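The year of the deaf cat

Reading time: 2 min

We'd had Relov for three weeks before it dawned on me that she wasn't ignoring us. She was 19, she came from the shelter in Etham, and she slept straight through the hoover!

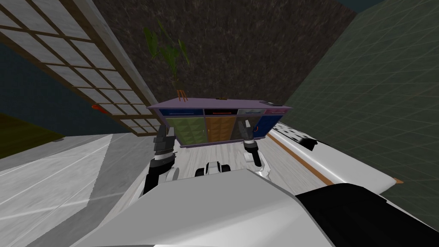

Words by Darcy Fraser | October 9, 2023

I'd never lived with a cat before, let alone an elderly deaf one, so I rang my friend Yvette Lapointe, who has had six. Stamp on the floor, she said. So I stamped (the neighbours were lovely about it) and Relov lifted her head and looked at me as if I'd finally learned some manners.

After that we had a system. One stamp for supper, two for bed, and the landing light flicked on and off if I was coming up behind her. She shouted, of course – deaf cats do – mostly at four in the morning.
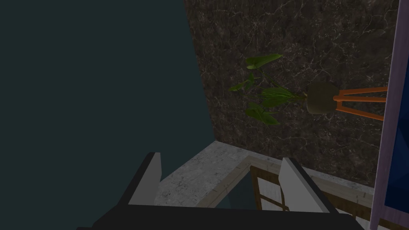

Green leaves against dark, pale-veined marble.

In August her kidneys started to go. The vet in Vekbridge charged us £600 for the tests and was very kind, and we brought her home with a bag of special food she wouldn't touch. She had tuna instead.
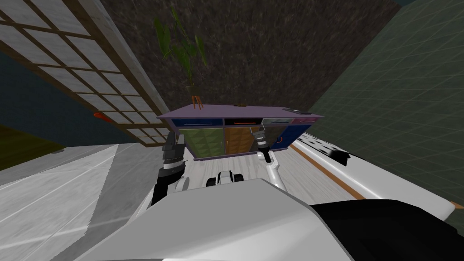 Since she went

I still stamp when I open the fridge.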